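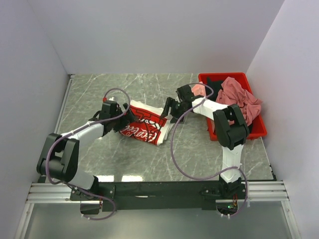

Flunton wrote to the list on Oct 9, 2023:

> Before we adopt the draft for two-arm benches, I'd like section 6 made stricter. It says cables "should be managed." That means nothing to a person who has to sign the setup sheet. Our site had a wrist cable catch on an elbow in February and it pulled the connector halfway out of its socket. The arm kept running. Either the draft gives a number for slack or we write our own rule again.
>
> I also don't see why the garment tray is allowed inside the reach of the arms at all. We keep ours outside.

Replying to both points, and copying the Fekness people because they run the same layout.

On cables, I agree the wording is weak. I don't think one slack figure will work, though. The loop you need depends on how far the wrist turns, and a cable that is too tight fails sooner than one that hangs. What I'd put in section 6 is a test:

1. Power on at low speed, grippers open, nothing on the surface.
2. Move each arm through every pose the task uses, including the fold across the middle.
3. At no pose may the cable go tight, touch the other arm, or lie between the gripper fingers.
4. Repeat after any change to the cable, the wrist or the mount.

With T-shirts the arms work close together, one holding the fabric while the other comes in for the next grip, so step 3 has to be done with both arms moving. Testing them one at a time misses the case that matters. A loop hanging over the surface is fine by me if it passes. A loop hanging below the mount should be checked too – people forget that end.

On the tray, I'd leave it in. Lustau tried keeping theirs outside and the operators ended up reaching in between runs, which is worse. The draft should say that the tray goes against a wall or is fixed down, that no sleeve or hem hangs over the rim, and that the elbow path over or beside it is part of the test above. Refilling is done with the arms stopped and the motors off. Paused in software doesn't count.

Two smaller things. The log form has a box for "speed" with no unit. Vukadinović set theirs as a percent of maximum and we used 20 for first runs, so please add the percent sign. And form 707 still points to the old section numbers.

I'll send changed text for section 6 to the list once Fekness has answered. If anyone has a reason to keep "should" over "must" in step 3, please say so before then.

Maintainer, bench setup draft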